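Pre-Purchase Inspection Checklist: Two-Arm Benchtop Cell
Sellstead Shared Kitchen Labs, Equipment Planning
Completed 2018-10-26. Comments left in on purpose, at the request of whoever has to sign.

Scope: one two-arm cell on loan from Tomberg, to be inspected before we either buy it, buy two of it, or send it back with a polite card. The task is clearing and racking drinkware. Items are marked OK, FIX, ASK or NO. Anything marked ASK goes into the letter to Tomberg. Anything marked NO goes into the letter in capitals.

SECTION 1. BEFORE POWER

1.1 Delivery matches the order form. OK
Comment: After the second delivery. The first one was a very nice label printer for someone in another building. They would like their robot paperwork to stop arriving too.

1.2 Floor load and door width confirmed. FIX
Comment: Floor is fine. The door is fine if you take it off. Budget for taking it off again when the second cell comes, or for never owning a second cell.

1.3 Dedicated circuit available. ASK
Comment: There is a circuit. Whether it is dedicated depends on how strongly people feel about the microwave. An electrician's quote is in the folder and should be read sitting down.

1.4 Emergency stop within reach of the standing position. OK
Comment: Reach was tested by the shortest and the tallest of us. Both could hit it. The tallest hit it twice, the second time with a hip.

1.5 Manuals supplied in English. OK
Comment: The safety chapter is good. The chapter on storage talks about the arms as if they were cheese.

SECTION 2. MOUNTING AND CABLES

2.1 Base plates tight, no rocking by hand. OK
Comment: Check again in July. Put it in the calendar now, while we still care.

2.2 Cables tied to the links, with slack for full travel. ASK
Comment: The ties hold. The loops between them are generous, and a generous loop near a bench edge is a loop that will someday meet a sleeve. Ask Tomberg whether a clip kit exists, and whether it is priced like clips or like a robot part.

2.3 Cable below the rail kept clear of feet and trolleys. FIX
Comment: Needs a tray. Trays are cheap. Getting a tray approved costs more than the tray, so please put it on the same request as everything else.

2.4 Spare cable set included in quote. NO
Comment: Listed as "recommended." So is flossing. Cable is a wear item on anything that bends all day, and we want one full set per arm in the purchase price.

2.5 Lead time on grippers stated in writing. NO
Comment: We were told "quick." Quick is not a unit. Until we have a number of days, the plan assumes one spare gripper on the shelf, and the budget line is there with a question mark beside it.

SECTION 3. WORKSPACE

3.1 Side walls and back wall fixed. OK

3.2 Work surface wipes clean. FIX
Comment: Mostly. There is a pale reddish mark near the far right corner. Try the blue cleaner, then the one that smells, then ask the price of a new top.

3.3 Both arms reach their own half with drinkware in place. OK
Comment: Ran it with mixed mugs, cups and glasses, left arm at the cups and right arm at the wire rack. Plenty of bare table between the two jobs, and I would rather pay for that gap than for the crash.
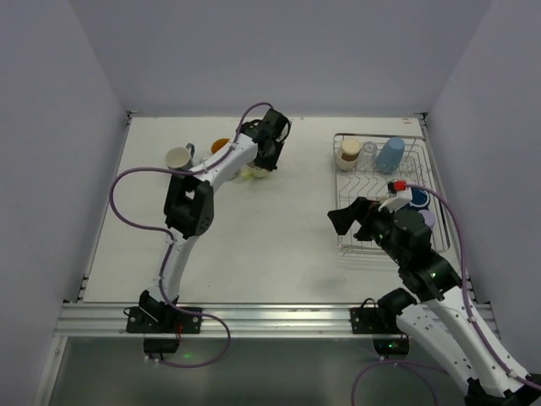
Reply from Omwood: the rack is where your money will go, so please stop pricing arms and start pricing racks. We run a similar setup and went through 7 of them before settling on one. Thin wire bends, a bent divider moves every cup by a finger's width, and then the arm gets blamed, and then someone opens a service ticket on a perfectly good arm. Buy a box of identical racks on day one and write the model on the wall. Also fix the rack to the table. Yours will creep.

Comment: Noted, and the racks have gone up from a footnote to a line of their own. We asked Omwood which one they settled on. They said it had been discontinued.

3.4 Rack secured against creeping. FIX
Comment: See reply under 3.3. Two low stops, screwed down, no glue. We have seen what happens to glue in a kitchen.

3.5 Test drinkware representative of real use. ASK
Comment: Representative of whom? Each site has its own cupboard and each cupboard is a museum. For planning, allow 25 mixed pieces per cell per quarter, breakage included. Handled mugs and plain glasses both belong in the box, along with something see-through, and please buy them from an ordinary shop. The catalog wanted $300 for a "calibrated tumbler assortment."

SECTION 4. RUNNING

4.1 Stop button halts both arms, from either side. OK
Comment: Tested with one arm moving, then the other, then both.

4.2 Recovery after a stop takes one trained person. FIX
Comment: It takes 2, one to read and one to press. A laminated card would replace the reader and costs less than lunch.

4.3 Status lights visible from the normal standing position. ASK
Comment: Depends on who is standing and where the arm happens to be. Ask whether a tower light can be added, and at whose expense. Ours, I expect.

4.4 Noise acceptable in a shared room. OK
Comment: Quieter than the dishwasher. Considerably quieter than the meeting about the dishwasher.

4.5 Broken glass procedure posted. FIX
Comment: Procedure exists. It is posted inside the cupboard with the brush, so you find it once you no longer need it. Move it to the wall. Power off first, gloves, brush, then check the fingers of both grippers for slivers before anyone restarts.

SECTION 5. MONEY

5.1 Purchase price fixed for the planning year. OK
Comment: In writing, signed, filed. Enjoy this item. It is the last easy one.

5.2 Service contract compared with pay-per-visit. ASK
Comment: Sánchez quoted for visits only and came in lower, until you add travel. Tomberg's contract includes travel and excludes, as far as I can tell, repairs. Both should be asked to price the same imaginary bad year: one gripper, one cable set, one visit nobody could have foreseen.

5.3 Consumables line in the operating budget. FIX
Comment: Currently reads "misc." Please break out racks, drinkware, cleaning supplies, ties and gloves. Misc. was cut in half last year by someone who assumed it was biscuits.

5.4 Staff hours included. NO
Comment: The draft assumes the cell sets its own table. Somebody puts the cups out, somebody takes them away, and that somebody already has a job. Put the hours in, or take the cell out.

5.5 Second cell in the same order, for the discount. ASK
Comment: The discount is real and so is the door (see 1.2). My recommendation is one cell now, with the second at the same price held open until the end of July. If Tomberg will not hold it, that tells us something about the discount.

5.6 Disposal or buy-back terms. ASK
Comment: None offered. The last machine we failed to plan an exit for is still in the hallway under a sheet, and visitors hang their coats on it.

RESULT

Conditional pass. Buy one, subject to items 2.4, 2.5 and 5.4 being cleared. FIX items can be closed in house before the order goes out, except 1.3, which is marked ASK but is really a fix with a conversation in front of it.

Next inspection: on delivery of spares, or when the rack moves, whichever is first.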